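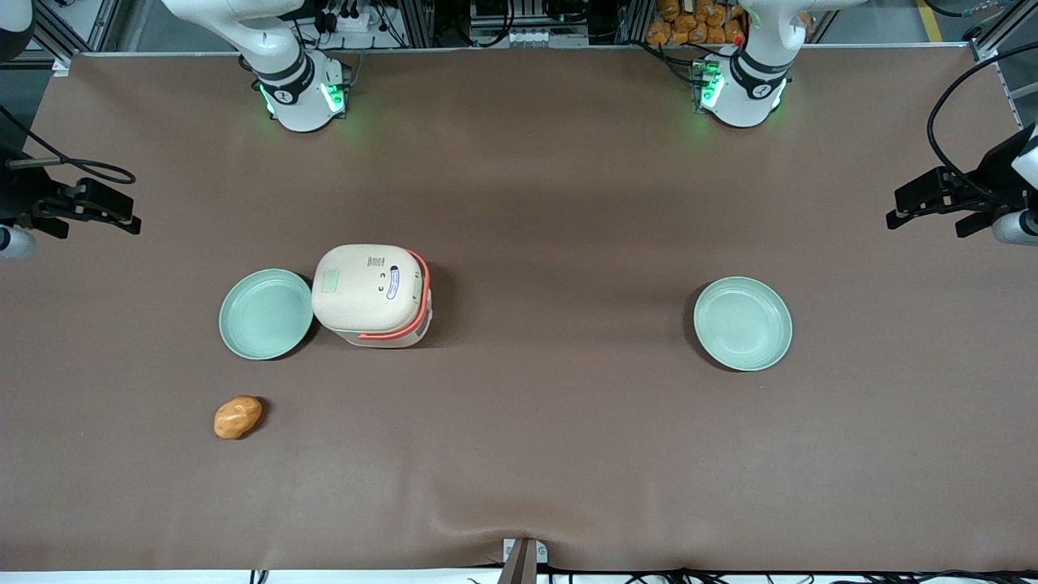
Figure 4-1. Brown tabletop with matte surface.

4. Fitting and Care of the Table Cover

This section applies to Jendbridge table covers in the Plullton and Nartey series. Read section 3 (Measuring) before you cut the cover. Cut covers cannot be returned.

4.1 Before You Start

Remove old tape, wax and adhesive from the table. Wipe the surface with a damp cloth and let it dry fully. Unroll the cover on a clean floor, face up, and leave it flat overnight at room temperature. Covers stored below 50 °F take longer to relax.

You will need a tape measure, a utility knife with a new blade, a steel straightedge, a soft roller, and the edge clips supplied in bag B.

4.2 Fitting

1. Lay the cover on the table with the printed arrow on the underside pointing toward the rear edge.
2. Center the cover. The overhang must be equal on the left and right sides.
3. Fasten the rear edge first. Start with the center clip and work outward, leaving 133 mm between clips.
4. Roll from the rear edge to the front edge in straight, overlapping passes. Do not roll in circles.
5. Pull the front edge down by hand until the surface lies flat, then fit the center front clip.
6. Fit the remaining front clips, alternating left and right.
7. Fit the side clips last.
8. Trim the overhang to 30 mm with the straightedge and knife.

CAUTION: Cut away from your body. Keep the knife off the top face of the table.

Note: On tables deeper than 700 mm, two people should carry out steps 4 and 5.

4.3 Wrinkles and Sag

Slight wrinkling near the front edge is normal for the first few days. If it remains after one week:

1. Release the front clips on both sides of the wrinkle. Leave the rear clips in place.
2. Roll toward the front edge again.
3. Refit the clips, working from the center outward.

Do not use a heat gun or clothes iron. The matte finish turns glossy when overheated and cannot be restored.

4.4 Cleaning

Use warm water and mild dish soap. For grease, use Biva surface cleaner diluted as shown on its label. Do not use acetone, bleach or scouring pads. Dry with a lint-free cloth.

4.5 Replacement Parts

Edge clip, pack of ten: part no. 268
Soft roller: part no. 400

State the series name and table width when ordering. Both are printed on the underside label, next to the arrow.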